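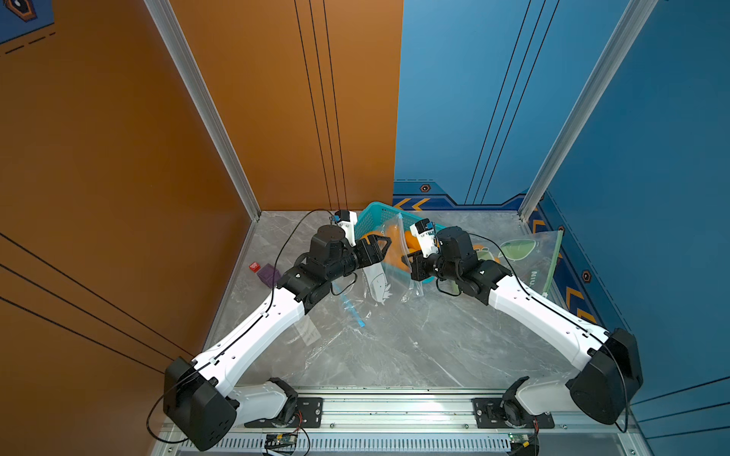

orange left, blue right, gray marble floor

Paint or panels for a rental booth?? need to decide this week

tolentino_m
29 March 2021
ok so we got the corner unit at the Toft indoor market, 5 year lease, bare drywall, ugly. I want two loud colors, orange on one side and blue on the other, with a marble look floor. Like the pic but walk-in size. Landlord says anything goes as long as it goes back to white when we leave. Painter quoted 1,550 for everything incl. the floor. Printed panels from Urkusel came in at 3,000 and that's without the floor. What would you do. Selling dried fruit and nuts if it matters
– Milagros

gravelpit
paint. not even close. you can redo paint on a Sunday night

hansonstreet
Panels. I painted my first stall a deep blue and it took four coats of white to get it back at the end, and you could STILL see it in the corners. Panels you unscrew and go home

gravelpit
four coats means you didnt prime

hansonstreet
I primed. Twice. It was a cheap primer I'll give you that

Eyvindur Eskildsen
Did the Vellanden hall stalls for years. Couple things
Burnt orange next to food is good, makes apricots and nuts look great. Blue behind food is harder, stuff looks gray. Put the blue on the side where the register is and hang your price boards there.
Also watch the lighting. Market LEDs are cold. Get warm bulbs before you spend a dime on color.

tolentino_m
oh thats useful, I had the blue behind the display. Would clear bags vs paper matter for this? I was going to do everything in clear bags 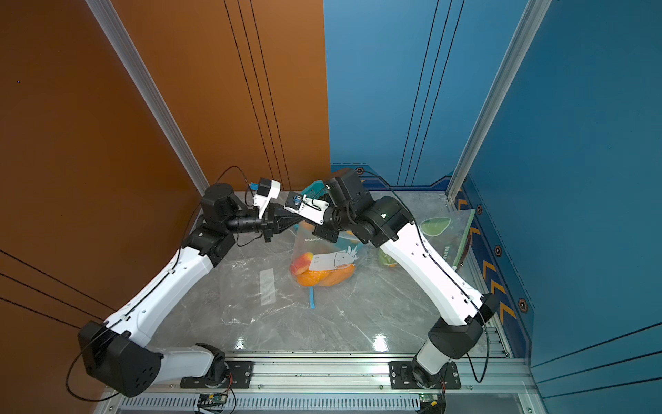
fruit in a clear plastic bag, same colors

Eyvindur Eskildsen
Clear is fine for fruit, people want to see it. Just dont stack it right under the lights, you get glare and all anyone sees is plastic.

patchworkbeth
Going to disagree on the orange. Everything looks ripe against orange, sure, but try standing in it eight hours. My sister had an orange kitchen and hated it by July. Do ONE wall and leave the rest plain

gravelpit
she's selling nuts not living there

patchworkbeth
she will be living there, have you ever run a stall

tolentino_m
lol I will be living there yes. Six days a week

Nils_K
what about the floor tho. marble pattern vinyl is slippery when people track rain in. Flonau has a matte one, we've had it by our door two winters and no falls. Gray hides dirt way better than the white marble kind

tolentino_m
gray was the plan. is the Flonau stuff glue down or loose? lease says no glue

Nils_K
loose lay, tape at the edges. you will need to redo the tape

hansonstreet
Also ask Urkusel if that price is printed or just plain color. They quoted me for full print by default, stripes and logos and all. Plain was 80 a panel and I put them up myself with a borrowed drill

tolentino_m
it WAS the printed one, there's a line for artwork on the quote. I never asked for artwork. Calling them tmrw

gravelpit
still say paint

Eyvindur Eskildsen
Paint the orange, panel the blue. Blue is the one thats a pain to cover later. Mix and match, the landlord wont care

hansonstreet
ok thats annoyingly sensible

tolentino_m
might do that. will post the new quote when I get it, probly thursday. anyone know if you can drill into the divider walls at Toft or do they have to be freestanding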